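Can I keep strawberries in a woven basket?

Posted by Bretura, Thursday 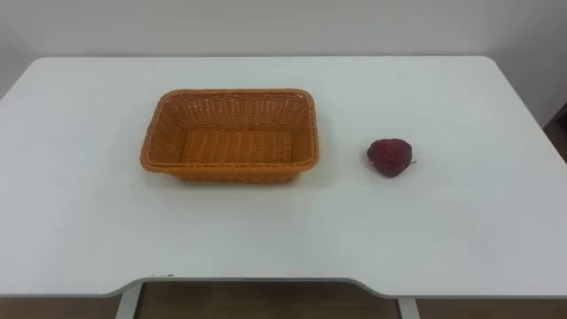
I buy strawberries at a farm stand every week and I'm tired of the flimsy boxes they come in. I'd like to put the orange basket on the table at breakfast and fill it with fruit. The weave on the floor of it looks like it would trap juice, and a dark ripe berry like the one next to it is going to leak sooner or later. Do I need a liner, and how do I clean between the strands?

Aníbal Pinheiro
Use a liner. A folded paper towel works, or a cotton napkin if you want it to look nicer. Don't wash the berries until you're ready to eat them, and don't pile them more than 3 deep – the bottom ones get crushed. For cleaning, dish soap, warm water and an old toothbrush, then let it dry upside down. I wouldn't leave berries out all day. Put them back in the fridge after the meal.

Wynne86
I just rinse mine in the sink. Had it for 7 years, no problems.

Desix
Agree with the napkin. Check the tag before you put it in the dishwasher, mine went out of shape on the bottom rack. Also works for bread.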